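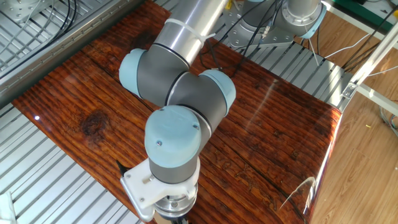 Photo: Eusebio Tello

A few posts on buying a first ranch horse at a consignment sale. I went to one in July for a friend and took notes, and people keep asking what I look for. 1/

The sale was at the Rengifo place, preview in the morning and bidding at 2 in the afternoon. If you only show up for the bidding you are guessing. The preview is where you see horses work cattle, get saddled, get loaded, and stand around bored. The standing around part told me the most. 2/

My friend had a budget and one request: a gelding she could trail ride during the week and take to beginner ranch sorting on a Saturday. No futurity prospects. She has ridden for years but has never sorted cows. 3/

We started with eleven horses marked in the catalog. By the end of the preview we had three. One came off the list for a club foot, one was cinchy, and several were simply more horse than she needed. A horse that is quick and low in front of a cow is fun to watch and hard to sit if you are new to it. 4/

About catalogs. "Started on cattle" can mean a full winter on a feedlot or two trips behind a slow heifer. Ask who rode the horse, where, and for how many months. The seller at the first stall answered all of that without looking at his phone. The seller at the second stall changed the subject to the sire. 5/

Breeding is worth knowing but I put it fourth or fifth on a gelding. Feet, mind, miles and soundness come ahead of it. On a mare you might breed later, move it up. 6/

The horse we liked best was Makon, a bay, nine years old, 15 hands, a bit plain in the head. He had been used to doctor yearlings and drag calves. He rated a cow well in the pen, kept his distance, and turned when the cow turned. He never got hot about it. 7/

Second choice was Privum, a sorrel, six years old. Prettier mover and a faster stop. He pinned his ears at the horse next to him the entire time he was tied. That can be managed, but in sorting you ride in close with a partner, so we marked him down for it. 8/

Third was a dun called Plorkidari. Yes, that is how it was spelled in the catalog. His owner said it came from her kids. Good feet, very quiet, and a little short on the left hind when he trotted a small circle. Our vet wanted films. The seller had none and we let him go. 9/

Get the films. If the consignor has a current set, ask your own vet to read them before the sale and not after. Ours charged a flat fee to read and call us back, and she did it over her lunch break. If there are no films, decide beforehand whether you can live with that. We decided we couldn't. 10/

Ask to pick up all four feet. Ask to see the horse bridled from scratch. Ask whether he has been ridden away from other horses, and then ask to see it. At this sale they let us ride Makon out past the trailers and back. He looked for his buddies once and kept walking. 11/

Ask what bit he goes in at home. Makon was shown in a short shank bit with a broken mouthpiece and the owner said he lived in a snaffle most of the year. My friend tried both. He was softer in the snaffle and a little heavier to the right either way. 12/

On money. Write your top number on paper and give it to the person standing next to you. Add in the buyer's premium if there is one, plus the haul home. We were 567 miles from her barn, and the hauler's quote was more than she had expected by a good margin. 13/

Bidding on Makon opened at 2000 and sat there for a while. Then two phone bidders came in and it moved in a hurry. I won't post the final price because it isn't mine to post. It was under the number on the paper, but not by much. 14/

Privum brought more than Makon. That made sense to me. He was younger, flashier, and would suit someone who already competes. 15/

Hay changes. Ask what the horse has been eating and buy a few bales from the seller if you can. Makon came off grass hay and her barn feeds alfalfa, so she mixed it over two weeks. She also kept him in a pen by himself with a gelding across the fence before turning him out. 16/

Someone asked about weight limits. She rides in a 38 pound saddle and Makon carries her fine. He is thick through the loin with plenty of bone. I would look at the build and the feet before worrying over height. 17/

Someone else asked about settling in. Expect a month or two of a slightly different horse. Makon was sticky at her gate for the first ten days. She didn't pick a fight over it, just walked him through it before every ride, and he quit doing it. 18/

They have been to two sortings so far. They got three cows clean the first time and had a dirty cow on the second - her mistake, she says, she was looking at the wrong number. The horse stood in the gate like he had been doing it all his life. 19/

If you have a specific sale coming up, send me the catalog page and I'll tell you which questions I would ask. I won't tell you what to bid. 20/20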